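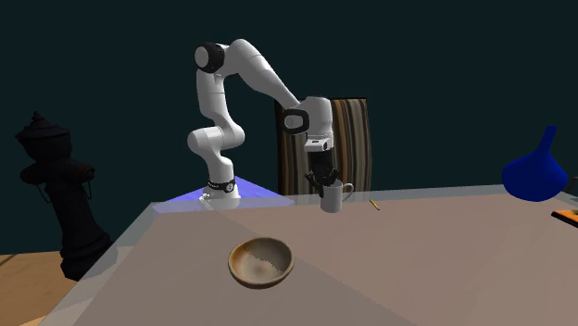 Pollden Tabletop Kit: the mug set
README and data card, written by a customer

Last updated Wednesday, May 16, 2018

Hi! I'm Elsa, and I've been using the Pollden kit since November. Kevholm, the company that sells it, ships a perfectly decent manual, but the manual covers the software and says next to nothing about the demonstrations you end up with. So I wrote my own page for the set I made, and it grew into half data card, half review. I paid for my license with our own money, Kevholm hasn't seen this text, and the grumbling further down is all mine.

What you get in this folder

The set is 1000 simulated episodes of an arm going for a mug on a table. Each episode is its own folder with the joint positions, the gripper opening, the commands I sent, the pose of every object, and the camera streams. There's a text file called notes.txt in each one too. In most of them it's blank, but where I had something to say I said it there (sorry in advance for the typos, I was typing with one hand on the controller).

I drove all of it by hand with Hukar, the teleoperation add-on that comes with the bigger Pollden license. No scripted motions, no planner. If the arm wanders on its way over, I was wandering.

The split goes like this:

train – 777 episodes
held out – 223 episodes

The held-out folders use mug positions that don't come up in train. They use the same room and the same furniture, though, so please don't go telling people you've tested on a new environment. A few of you did that with my last set and I got emails.

Setting it up

You need Pollden itself only if you want to replay episodes or render new views. For plain training you can skip it and read the files directly. The loader is one Python file with no clever parts. Point it at the top folder, choose train or heldout, and it hands you back one episode at a time.

If you do want replay:

1. Install Pollden and let it fetch the room files. This is the slow part, go get lunch.
2. Copy scene_mug.cfg from this folder into your scenes folder.
3. Open Pollden, choose Replay, and pick an episode.
4. If the table shows up somewhere silly, turn off "snap to floor" and load again.

Step four cost me an entire evening. Kevholm support told me it'll be fixed in the next release, and Arvo Heinonen over there was really nice about it, but for now you want that box unchecked.

The cameras

I record a view from across the table, one from the side that takes in a lot of the room, and one down at the hand. All of them are saved with the same clock, so you can line them up without guessing. Depth is included for the two outside views. I left it out for the hand view because the files got huge and the fingers were most of what it measured.

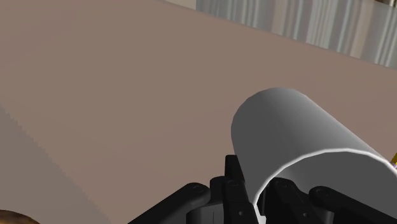
The hand view is the reason I bought this kit over the two others I tried, and I'd still pay for it on that basis alone. From outside, a grasp on a rim and a grasp next to a rim can look exactly the same, and I've thrown away whole afternoons of recording on other software after finding that out too late. Up close you can tell what you've got: one finger is in the opening, the other is against the outer wall, and the bright rim runs between them. I turned it into my rule while driving – no closing the gripper until I could see the rim in that gap. It does mean the network gets a picture that is mostly cup, gripper and brown table, with only scraps of anything else at the edges. That's great for the last bit of the reach and pretty useless for deciding where to go in the first place, so train on the hand view together with an outside one. I tried the hand view alone for a week and the arm behaved like a person looking for their glasses.

What's good about the kit

The rooms! I can't say enough about the rooms. Most of the simulators I've used give you a gray floor, a gray table and one cube, and then you wonder why your model gets lost the minute there's a chair. Pollden gives you actual clutter. You pick a room, you pick how messy you want the table, and it drops in household junk of all kinds. It has a sense of scale that's a bit its own, but I've grown fond of it.

Replay is solid too. I replayed 500 episodes in one long go over a weekend and compared the joint positions with the originals, and I didn't find a mismatch I could complain about. Different machine from the one I recorded on, as well.

And Hukar feels nice in the hand. I'd been using a keyboard before this, which I don't recommend to anyone with wrists.

What's not so good

Lighting is flat. You get soft shading on things and that's your lot unless you go digging in the config files, and the settings you find there aren't in the manual. I wouldn't count on the colors carrying over to a real camera.

Some edges look see-through when they shouldn't. The border of the tabletop is the worst for it. The physics doesn't care, the mug sits where it should, but if you're training on images you should know about it. I asked Kevholm and they called it a material setting. OK, but which one?

Contact on thin walls is fussy. Squeeze a mug wall too fast and it can pop out of the fingers in a way no real mug would. I slowed down my closing speed after the first couple of sessions, and I marked the folders where it happened with "pop" in notes.txt. There's a flag in the loader to skip them. I left them in by default and I'm still not sure that was the right call.

The price is the price. If you only want a single arm and a single table you'll be paying for a lot of rooms you never open. Saarinen, the reseller I went through, does a monthly plan, and I'd start there.
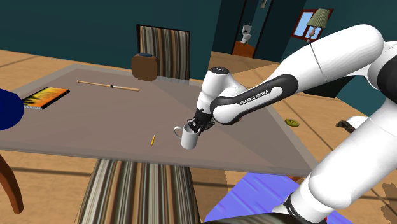
Side view, gripper at the rim of the mug. The pencil, the bat and the book are clutter and aren't part of the task.

About the clutter

I kept the clutter light near the mug and let it be messier farther off. None of it is a target. There are no labels telling you "pick up the pencil" or anything like it, though all the object poses are saved, so you could write your own tasks on top. Siiri Sjöberg did exactly that with an early copy and had it going in an afternoon, then sent me a very polite list of the objects I'd spelled wrong.

One thing to look out for: small flat things near the arm's path do get bumped now and then. I didn't throw those episodes away. If your method assumes that everything except the mug stays put, check the saved poses before you blame the method.

Who should use it

If you're working on grasping things by an edge, or on mixing a close view with a wide one, I think you'll get on well with this. It's a friendly size for a student project too, and you won't need a server room.

I'd skip it if you want pouring, stacking, or anything with two arms. I'd also skip it if you need many different drivers. It's all me, and I have habits. I come in high, I hesitate, I fix the angle, and then I go down. Your model will learn to hesitate as well. Mine certainly did.

Nothing here has been tried on real hardware. I'd love to hear from anybody who gives it a go.

Known problems

– Episode 343 has a notes file that belongs to a different episode. The motion data is fine.
– The gripper opening is saved as a fraction, not a distance. The manual says distance. The manual is wrong.
– On older Hukar versions the first few commands of an episode repeat. The loader trims them. If you wrote your own reader, trim them yourself.
– Replay with sound on crashes on my laptop. I've no idea why replay has sound.

Using and sharing

Use the recordings for whatever you like, research or otherwise, and please link back to this page if you publish. The room files are Kevholm's and aren't in the download, so you'll need your own license to render from them. If you make new views, call them something else so people don't mix them up with mine.

Thanks to Anneli Räsänen for the disk space and for reading the loader line by line.

Comments (4)

Eino Halonen
Thanks for this, the snap to floor thing had me ready to ask for a refund. Is there any chance of the depth for the hand view as a separate download? I don't mind if it's big.

Elsa Ruotsalainen
I still have it on a drive! Write to me and I'll find a way to get it to you, I just don't want it in the main folder.

mugless_in_may
Been on the Saarinen monthly plan and would warn people that the rooms re-download if you let it lapse. Also +1 on the see-through table edge, I get it in every room with that table.

Siiri Sjöberg
I've put my pencil labels up on my own page. Still finding spelling mistakes in the object list, by the way. Two new ones sent this morning.

Contact: Elsa Ruotsalainen, use the form on the front page | © 2018 Elsa Ruotsalainen | Back to top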